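Stadden Bench Notes: The October Pad Failure

It has been the practice of this blog to record failures as well as results, and the October entry concerns a failure. During table-setting trials on the Stadden gripper, one finger pad shifted on its mount and the tool dropped a plate. No person was hurt. The plate did not survive, and neither did an afternoon of data.

The fault appeared at episode 2585 of a planned 3739. Until then the grip force log had been unremarkable. Over the next 14 episodes the closing position drifted in small steps, always in the same direction, and the software corrected for it each time. The correction concealed the problem. By the time the plate fell, the controller was reporting a full and even grip on an object that was being held by one corner of one pad.

I stopped the trials, removed both pads and checked the screws. One had backed out far enough to be turned with a fingernail. The procedure I inherited from the earlier Poston tool calls for a torque check at the start of each day. It was written for metal pads, and I had applied it to printed ones without revision. That was my error.
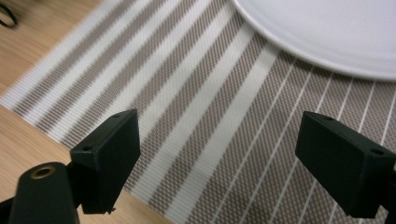

Work resumed two days later with a revised procedure. Screws are now checked every 123 episodes, and the check is entered in the log with the time and the initials of the person who made it. The controller halts if the closing position moves in the same direction on three consecutive grasps. I set that limit low on purpose and expect to raise it once there is more data from the Meireles pads, which use a harder material and a longer screw.

A second matter deserves mention. Pads are now inspected for leftover material along the edges before they are fitted. I have no evidence that a rough edge contributed to the October failure. A burr on a mating face could nevertheless keep a pad from seating flat — and a pad that does not seat flat will work its screws loose sooner or later.

Readers who use the Pitolden mounting plate should note that its screw spacing is the same as mine. I would advise a check before the next long run. The revised checklist replaces the version posted here in the spring, and the older one should be discarded.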